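Dish rack
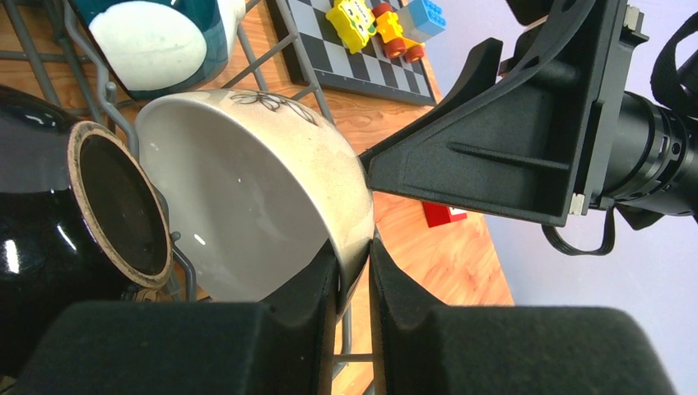 A dish rack (also dish drainer, draining rack, plate rack, in older British use just "the drainer") is an open frame for holding washed crockery while it dries in the air. Found next to most kitchen sinks. The commonest sort today is metal wire, sometimes coated, and it will take bowls, mugs, vases and pretty much anything else that fits and doesn't roll off.

Names

Usage varies a good deal. In Plirnside and the villages near it "the drainer" means the rack, while in Prindton the same word means the ridged slope beside the sink, and the rack is "the wires". "Dish rack" is the shop name and is slowly winning. Not to be confused with the toast rack, or with the draining board, which the rack normally stands on.

Construction

Most wire racks are made from thin rods welded where they cross, in a grid or in rows of hoops. Spacing matters. Too wide and saucers slip through, too narrow and thick stoneware won't sit between the rods. Other types:

Wooden racks – usually beech, two crossed sets of bars, folds flat. Swells if left wet.
Plastic racks – moulded in one piece, cheap, light, discolours with tea.
Wall racks – fixed over the sink, drip straight into it. Common in larger old houses.
Roll-up racks – rods joined by rubber ends, laid across the sink itself.

Many have a tray underneath with a lip at one end. The tray needs emptying, and often isn't, and is where most of the limescale ends up.

Use

Plates go on edge. Bowls are harder, as a deep one won't stand between rods meant for plates, so it is leaned at a tilt or turned right over. Turned over drains best but traps damp air under it if the rack sits flat on a worktop. A tilt is the usual compromise.

Mugs are hung on side pegs where there are any, otherwise upside down or on their sides. On the side, a mug keeps a spoonful of water in the belly, so tip it again after a few minutes.

Vases are awkward. Narrow neck, wide body, water sits in the shoulder. Laying a vase on its side is common when it is too tall or top-heavy to stand on its mouth, and it should slope slightly down towards the opening. An unglazed rim or foot takes up water and dries slower than the glazed parts, sometimes by hours. Same goes for the foot ring on most studio bowls.

Order of loading, as given in the Pumphrey household sheets: glasses, then cups, then plates, then bowls, pans last or not at all. Brayden Dufour, who edited the sheets, put vases in a section by themselves headed "Flowers" and advised a bottle brush and warm water before they went anywhere near the rack.

Care of the crockery

Wire can mark soft glazes. Grey streaks on pale bowls are generally metal left on the surface, not scratches, and come off with bicarbonate of soda on a damp cloth. Dark gloss glazes hide the streaks but show every water spot, so are worth drying by hand. Painted or line-drawn decoration is safe if it is under the glaze. If it is over the glaze, keep it off the rods.

Chips happen mostly at the rim and mostly when pieces touch. Leave a finger's width between them. Stacking a heavy bowl over a mug handle is the clasic way to lose a handle.

Cleaning the rack

Weekly, hot water and washing-up liquid, old toothbrush for the joins. Vinegar for scale – half and half with water, 2 hours at most, then rinse well. Rust at a weld will stain cups and cannot realy be cured, only slowed.

The Flivness survey

A household survey in Flivness, written up by Remo Amato in 2013, had 2265 replies. 94 per cent of homes kept a rack of some kind, including a fair number that also had a dishwasher. Hand-made pottery and vases were the things most often named as "rack only". The survey did not ask about tea towels, which drew letters.

Racks and tea towels

Long-running argument. Air drying leaves less lint and spares a damp cloth being passed from cup to cup. Cloth drying is quicker and avoids spotting in hard water districts. Many kitchens do both: rack first, then a wipe before putting away.

See also

Draining board
Plate rack (furniture)
Tea towel
Washing-up bowl
Limescale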